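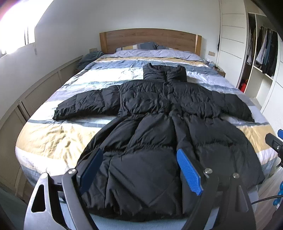

A black quilted coat laid out on a bed.

Supper club returns to Skirka with a lighter menu

A monthly supper club that serves mostly vegetable dishes will reopen in Skirka in May, with a new cook in charge of the kitchen and a shorter menu than before.

The Pal supper club will run from the old grain store on the harbour road, a building put up in 1889 and used until last year as a furniture showroom. Each sitting will have 25 places at shared tables, and doors will open at 6.30pm.

Shu-fen Liao has taken over the cooking from Vignesh Kartha, who ran the club from its first season and is now working full time on his bakery, Cusurer. He will still supply the bread.

Liao said the menu would keep to three courses, with pasta and noodles in smaller amounts and more greens, beans and squash on the plate.

"People came to the old evenings and had a very good time, but quite a few told us they were too full to eat the pudding," she said. "I have cut the pasta in the main course by half and put ribbons of courgette and leek through it. You still get a proper bowl of food."

The first menu opens with a chilled pea and mint soup. The main course is tagliatelle with courgette, broad beans and a parsley and walnut sauce, finished with soft goat's cheese. A version without dairy will use toasted breadcrumbs and lemon in place of the cheese. Pudding is baked rhubarb with oat crumble and yoghurt.

Most of the vegetables will come from Mevulent, a market garden on the eastern side of town. Its grower, Beril Bilgin, said the broad beans had done well under cover but the courgettes would be tight for the opening night.

"If they are small we will send more of them," she said.

The club raised £1,385 from its members towards a second-hand oven and a longer worktop. Both were fitted last month. The old oven could hold only 2 trays at once, and main courses often went out late as a result.

Mwangi Sang, who looks after bookings, said roughly half the places for the first sitting had gone to people who came in previous seasons. The rest are on open sale. Anyone with an allergy is asked to say so when booking, as the kitchen handles nuts, wheat and sesame and cannot make changes on the night.

Recipe cards for the main course will be left on the tables to take home. Liao is also planning an afternoon class on fresh pasta with Oi-ling Chung, who taught the club's dumpling sessions. It will be held in the same building, and places will go on sale after the first supper.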